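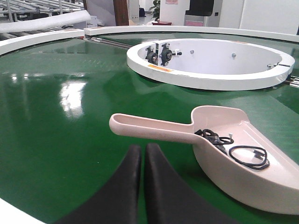

Warum blieb der Rundtisch in Halle Priveck mitten im Sortierlauf stehen?

Ein Greiferfinger hatte sich gelockert. Die Steuerung meldete Fehler 419 (Greifweite unplausibel) und löste den Sicherheitshalt aus, der Antrieb des Bandes wurde mit abgeschaltet.

Der Halt erfolgte bei Zyklus 457 im Teilprogramm »Kabel und Kleinteile«. Personen waren nicht im Schutzbereich. Das Protokoll führte Iqra Naqvi, die mechanische Prüfung übernahm Kerubo Chege.

Zum Bild: Rundtisch mit grünem Band, davor die beiden schwarzen Greiferfinger. Rechts liegt die Schaufel mit schwarzen Kabeln auf dem Band, der Stiel zeigt nach links.

Befund Greifer: Befestigungsschraube am linken Finger ohne Vorspannung, Gewinde unbeschädigt. Der Finger gab unter Last seitlich nach – der gemessene Backenabstand wich dadurch vom Sollwert ab. Die zulässige Abweichung war in der Steuerung zu groß eingestellt, die Meldung kam deshalb erst nach 11 Fehlgriffen.

Befund Tisch: Lager und Wellenkupplung ohne Auffälligkeit. Nachlauf des Bandes nach dem Halt im zulässigen Bereich.

Maßnahmen: Schraube ersetzt und mit Schraubensicherung eingesetzt, Nullpunkt des Greifers neu eingelernt, Toleranz der Greifweite verringert. Sichtprüfung der Finger jetzt alle 20 Betriebsstunden – bisher nur bei der Monatswartung. Quittieren nach Fehler 419 ist bis auf Weiteres nur am Schaltschrank möglich.

Offen: Yulan Qian klärt mit dem Lieferanten Brillunent, ob die Charge der Schrauben auch in der Anlage Povden verbaut ist. Die Rückmeldung steht aus.

3 Kommentare
5 Mal geteilt

Weitere Galerien
Anlage Povden: Tausch der Lichtschranken
Schaltschrank Dunstan nach dem Umbau
Wartung im August: Bänder und Lager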